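Planner notes, December

The Valtik planner was revised this month to address delays in the letter-sorting task. In the previous version, both arms requested a new grasp target from the same queue, and each request blocked the other. The queue has been divided into 2, one per arm, with a shared record of claimed letters.
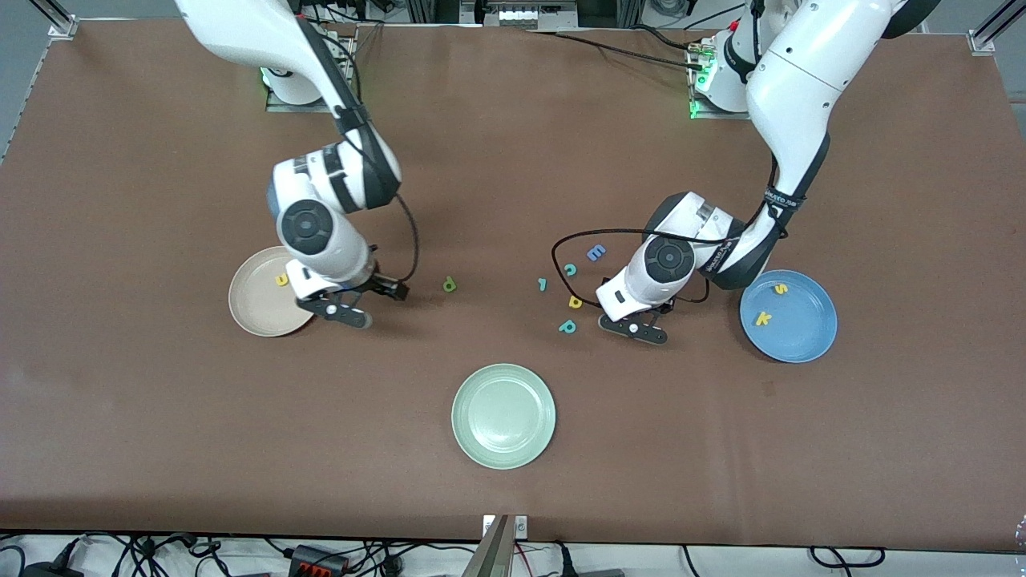 Letter-sorting setup with both arms over the table and the sage-green plate still empty.

The perception module, Clellon, continues to publish letter poses every 400 milliseconds. A claim now expires after 859 milliseconds if the arm has not begun its approach. Plate assignment remains in the task file and is read once at startup.

One matter is unresolved. When two letters lie close together, the planner may assign one to each arm, and the collision check then rejects both paths. A fix is under review in the Rerau branch.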